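Print this page | E-mail this page

Chapter 7
Leftovers: keeping cooked food

Before you start. You should have read the chapter on buying and the one on cooking in bulk. If you skipped bulk cooking go back, at least for the bit on batch size, it comes up again here.

Most cooked food that gets thrown away was fine when it was put by. It was put in the wrong thing, or at the back of the fridge, or without a label, and by the time anyone looked it was past saving. This chapter deals with the stretch between the pan and the second meal. Cooling, boxing, labelling, stacking, finding it again. Reheating has its own chapter.

A word on "leftovers". Two meanings and students mix them up every year. Plate waste is what comes back from the table, and it goes in the bin. Surplus is what never left the kitchen. We mean surplus, all the way through.

The Stokville kitchen

Our running case is the canteen at Stokville, which sends out 3000 meals a week from one long kitchen with a single walk-in fridge. Corrado Cattaneo ran it when the figures were gathered. In September the staff wrote down every box of surplus that went into the fridge: what was in it, who packed it, the day it was used or binned. 1074 entries by the end of the month. Messy handwriting, some lines no use at all, but the best record we have and we lean on it heavily.

What they found, in short. Soup and stews got eaten. Rice hardly ever, partly because the cooks were (rightly) nervous of it. Roast vegetables did well if they were at eye level and badly on the bottom shelf. Anything in foil was lost. Anything with no date was lost, even when the packer was standing in the room and could have been asked.

Cattaneo's own view was that the fridge had been treated as a cupboard with a cold door. Things went in. Coming out was left to chance.

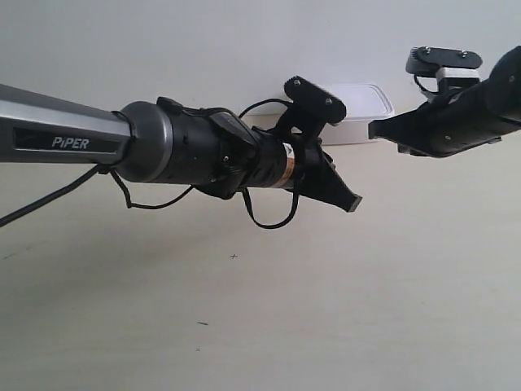 Samuele Costa read an early draft of this section and wrote back that the fridge was getting too much of the blame. At Sudari, he said, they had moved every shelf and bought new boxes and still binned the same amount of stew, until the menu was changed so that the second day had somewhere to put it. No plan for the food, no use for the box. Fair point. We have kept the storage material first as it is easier to teach, but read it with his objection in mind and come back to it when you get to menus.

Cooling

Hot food needs to get cold quickly, and a deep pot is the slowest way to do it. The middle stays warm for hours. Spread it out. Shallow trays, wide dishes, a big joint cut down into smaller peices. Stir soups while they cool. A sink of cold water under the pan helps, iced water helps more.

Do not put a steaming pan straight in among cold food. The shelf warms up and so does the milk next to it. Equally do not leave it out all evening because it is "still a bit warm". Both mistakes turn up in the Stokville notes, sometimes from the same cook.

Rice: cool it fast, use it soon, reheat it once. The spores on raw rice can live through boiling, and if the cooked rice then sits warm they can grow and leave a toxin behind that reheating won't shift. Small amounts, thin layer.

Boxes

Shape first, material second. A shallow box chills faster than a deep one holding the same weight. Square sides pack better than round ones and corners that are slightly rounded are easier to wash than sharp ones, sauce sits in a sharp corner. Lids should close all round. If one corner lifts, bin the lid or use the box for something dry.

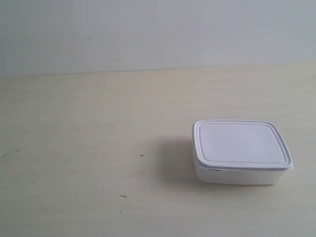 Fig. 7.1 Shallow plastic food box with snap-on lid, rounded corners.

Plastic is light and does not break but takes up colour and smell. Tomato and turmeric are the worst. Glass is heavy, washes clean, and lets you see the food from the side. Steel is tough and hides everything, so label it without fail. For plastic, check the base for the maker's marks on freezer and microwave use before you trust it with either. Old ice cream tubs are all right for cold things. Not for hot soup.

Keep to one size where you can, maybe two. The Ebrahimi kitchen, which we come to at the end of the chapter, had a drawer full of odd lids and lost a good part of every afternoon to it. Same box, same lid, no hunting.

Portions matter too. A box holding one meal gets taken. A box holding a family's worth of lasagne gets a corner dug out and goes back in with the lid half on. For sauces and cooked pulses, 100 g lots are handy for a single person, and they freeze flat.

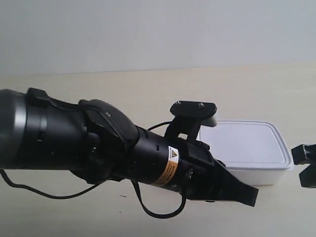

Labels next. Three things on every one: what it is, the day it was cooked, the day it must be gone. Masking tape and a marker pen will do. Put the label on the side and not the lid, as lids get swopped and stacked boxes only show you their sides. Write the full name of the dish. "Sauce" is no help to the next person.

The Drellitz method, used in a number of small kitchens, swaps dates for a coloured sticker for each day of the week. Quick to read across a shelf. Falls down when the stickers run out on a Thursday and someone borrows Friday's. If you use it, keep a spare roll and a key taped inside the fridge door.

Try it at home before the next class. Empty one shelf, list what was on it, mark each item known, guessed or no idea. Bring the list with you. We start section 7.2 from those, and from the Stokville shelf plan.

Print this page | E-mail this page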